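What Is a Nursing Home?

Maybe your grandmother has moved to a nursing home, or your class is going to visit one. A nursing home is a place where people live when they need help every day and a nurse close by. Most of the people who live there are old, but some are younger and have an illness or an injury that makes it hard to live alone.

The people who live in a nursing home are called residents. A resident is a person who lives somewhere, so you are a resident of your own town. They are not called patients, as they would be in a hospital, since the nursing home is their home.

Why do people move there?

Bodies change as they get older. Legs get weaker, eyes don't see as well, and some people begin to forget things, such as whether they have eaten lunch or how to get back from the store. Family members often help for a long time. Sometimes a person needs more help than a family can give, day and night, and then the family and a doctor talk about moving.

Moving can feel sad. A person may miss their old kitchen, their yard or their neighbors. It usually takes a while to get used to a new place, the same as it does when you change schools.

What is it like inside?

At Plendby, a nursing home with 9 hallways, each hallway is painted a different color so that people can find their rooms. A resident has a bedroom and a bathroom, and some share with a roommate. People bring things from home: a quilt, a lamp, family pictures, a favorite chair if it fits. The bed can go up and down when you press a button. Next to it is a call button. When a resident presses it, a light goes on over the door and somebody comes to help.

There are rails along the walls to hold on to. The doors are wide so a wheelchair can get through.

Who works there?

Nurses give out medicine and check on people's health. Nursing assistants help residents wash, get dressed, and get in and out of bed. Cooks make the meals, and some of the meals are cut up small or made very soft for people who have trouble chewing or swallowing. A physical therapist helps people practice walking and moving. Other workers do the laundry, clean the rooms and fix what breaks.

Some of them work at night. A nursing home never closes.

What do residents do all day?

They do many of the things you do. They eat breakfast, read, watch TV, talk with friends and take naps. Plendby has an activity room called the Koreo Room, where there is music on some mornings and painting on others. Bingo starts at 2 in the afternoon. Residents choose what they want to join. Someone who would like to stay in bed with a book can do that.

Many residents also like to keep in touch with people far away. They write letters, make phone calls or use a computer for video calls.

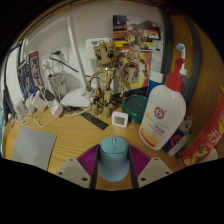

If you live too far away to visit, ask your family to plan a call. Talk slowly and clearly. Hold up a drawing or show them your pet – they will probably want a good look.

How to be a good visitor

Wash your hands when you come in, and stay home if you have a cold. Older people can get very sick from germs that only make you sneeze.

Walk in the halls. Knock before you go into a room, even if the door is open.

Sit where the person can see your face. Some residents don't hear well, so you may have to say things twice. Some may forget your name or ask the same question again. You can just answer it again. If you feel worried or don't know what to do, tell the grown-up you came with.

It helps to bring something to do together, like a card game or a photo album. You can also ask about when they were your age.

Words to know

Resident – a person who lives in a place
Walker – a metal frame, sometimes with wheels, that a person holds on to while walking
Therapist – a person trained to help others get better at moving, speaking or doing everyday tasks
Call button – a button that tells the staff someone needs help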